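Handling and Hanging Large Glossy Posters

Dec 2, 2023

These notes cover unrolling, flattening and mounting single-sheet posters with a dark gloss finish. They apply to the stock used for the Jendville display boards and to most coated paper of similar weight. Laminated sheets and fabric banners need a different method.

What you need

Clean work surface, larger than the poster on all sides
Lint-free cotton gloves or clean, dry hands
Soft microfiber cloth
Removable mounting strips or poster rail
Pencil, tape measure, level
Two sheets of plain white paper for interleaving

1. Prepare the surface

Clear the work surface completely and wipe it down. Grit left on the surface will mark a gloss coating the moment the sheet slides over it. Check by running the back of your hand across the area. Wipe again if you feel anything.

A pale surface is preferred for dark posters. Dust and lint show up on it before the sheet goes down.
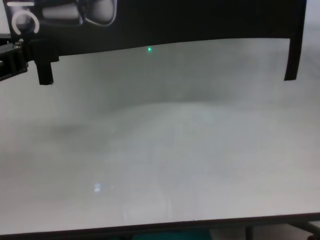

Pale gray-white surface with nothing sharp resting on it.

Let the surface dry fully after wiping. Residual moisture will lift ink from uncoated backs and can leave a ripple that does not press out.

2. Unroll the poster

Place the tube on the floor and draw the roll out by its inner core. Do not pull on the outer edge. Lay the roll face down at one end of the surface and open it slowly, holding the free edge flat with one palm.

If the sheet springs back, leave it rolled in the reverse direction inside plain paper for over 4 hours. Do not fold it back on itself by hand. A reverse crease in black gloss stock shows as a white line and cannot be repaired.

3. Flatten

Cover the back with the plain paper. Set flat weights at the corners and along the long edges. Books are fine if the covers are clean. Room temperature is enough - do not use an iron or a hair dryer.

4. Lift and turn

Hold the sheet by its corners or edges only. Keep fingertips off the printed face. A large sheet held from the ends will bow under its own weight, and a shallow, even curve is harmless. A sharp bend at the grip point is what causes dents, so keep the pinch light and bring your hands slightly closer together until the sheet relaxes.

Establish which way is up before you approach the wall. Posters with a large title along one edge are easy to carry sideways. On a sheet such as the AlphaBot 2 poster, the lettering and the printed robot should both read upright once the sheet is turned for hanging.
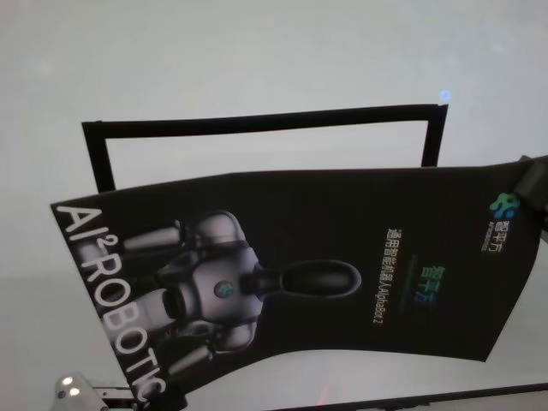 Dilruba Jayawardena: I would add that gloss black should be turned with the short edge leading. When I turned ours long edge first, the middle dropped and picked up a dent. Also, mark the top on the back in soft pencil before lifting.

The pencil mark is a good addition. Keep it light and near the edge so it does not press through to the front.

5. Mount

Measure the poster and mark the top two corner positions on the wall in pencil. Check the line with a level. Attach strips to the back at each corner and at the midpoint of the top edge. Fix the top edge first, then smooth downward with the cloth, working from the center out.

For a rail, insert the top edge fully before closing the clamp. Add the lower rail last.

6. Clean

Use a dry microfiber cloth only. Light fingerprints usually come off with a few straight strokes. Circular rubbing leaves visible haze on black.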